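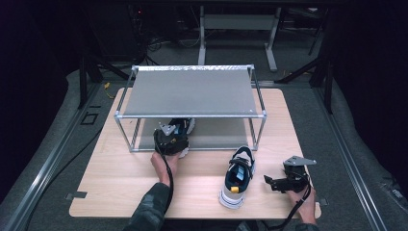

Company News | Footwear Materials

Nelusent Sets Wider Release of Kendora Collar Foam After Wear Trial

SANDNESS – Nelusent, a supplier of foams and linings to athletic shoe makers, said on Saturday that its Kendora collar foam will be offered to all customers from March. The material has until now been sold only to buyers that took part in a wear trial run from the company's Sandness plant.

Kendora is an open-cell polyurethane foam for the padded collar and tongue of a shoe. It is supplied in sheets 4 or 11 millimeters thick. The thinner grade is meant for tongues and low-cut running shoes, and the thicker grade for court and walking shoes where the collar has to hold the heel without a stiff counter behind it. Both can be flame bonded or glued to a knit or mesh face fabric.

The trial covered 300 pairs, worn by postal workers, warehouse staff and members of two running clubs. Each wearer was asked to log hours of use and to return the shoes at set points for measurement. Collar thickness was taken at the heel, at both sides of the ankle opening and at the top of the tongue, using a flat-foot gauge under light load. Shoes were left to rest overnight at room temperature before each reading.

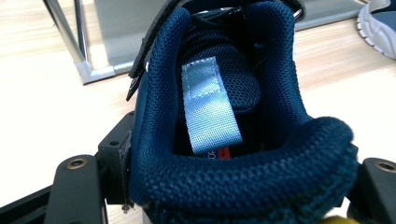
Loss of thickness was greatest at the heel in the first weeks of wear and then slowed. Readings at the sides of the ankle changed less and were more even between wearers. Shoes that were pulled on without undoing the laces showed more wear at the heel lining, although the foam under the lining was in most cases sound. Nelusent has changed its bonding advice as a result and now asks for a wider glue margin at the top line.

"Collar foam is usually specified by density alone, and density does not tell a shoe maker much about how the heel will fit after a season," said Xiuying Han, head of materials testing at Nelusent. "We are publishing the thickness readings by position so that buyers can compare them with their own."

Separate bench tests were carried out at the Lockyer laboratory, where samples were compressed, released and measured again after soaking and drying. The report gives results for bare foam and for foam bonded to three face fabrics. Results for leather linings are not included and will be issued later.

Kendora sheets are cut at Sandness and shipped flat. Rolls are not offered in the thicker grade. The minimum order is 1,000 sheets per thickness, and mixed orders are accepted for repeat customers. Standard colors are white, gray and black – other colors can be made on request with a longer lead time.

Customers now using the earlier collar grade can keep ordering it under current terms. Nelusent advises a fresh last fitting before changing over, as the new foam is softer at first contact and may make a shoe feel slightly larger at the ankle.

Sample packs, the trial report and the revised bonding sheet are available from the Nelusent sales office in Sandness.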